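Plikari moves its booking system to the cloud
October 20, 2020

I've been nagging the people at Plikari about their booking system for ages, so I was chuffed to hear this week that they've finally signed up with Henao to run the whole lot in the cloud. The move starts straight away, with the Mendton office going first, and the old server room there closes for good in February.

If you've not come across them, Plikari looks after holiday lets (mostly small cottages, a few rather grand ones) and has 596 owners on its books. Every summer I'd hear the same grumble, that the site crawled the minute the school holidays were announced. Soon-im Jang, who runs operations, told me they were paying for machines big enough for the busiest fortnight of the year and leaving them half idle the rest of the time. With Henao they'll pay by the hour for what they use, and I can see why that appeals!
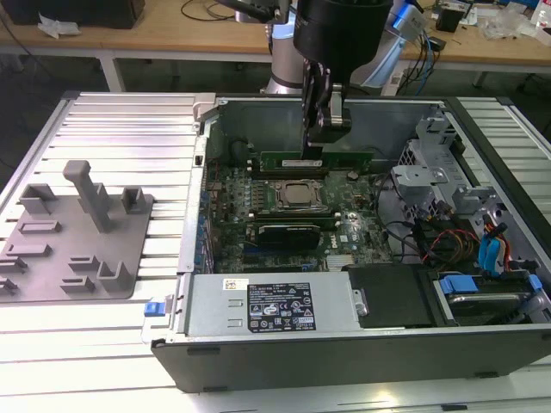

Will owners have to change how they log in?
Owners keep the same address and password throughout, and the bookings calendar will look the way it does now. Plikari will email each owner before their records are moved across.

I did ask about the bill, because I always do. The contract runs for 15 months with a fixed fee of 3000 pounds a month, plus whatever extra they use at peak times. There's a spending alert too, which I was glad to hear about after what happened to Porkex last year (they left a test system running over Christmas and got a nasty shock).

Banafsheh Tehrani is leading the move with a team of six. She's keeping a full copy of the bookings with a second supplier for the first few months, and she wants a proper practice run at restoring it before the Easter rush. I've asked if I can sit in on that one, and she says she'll let me know.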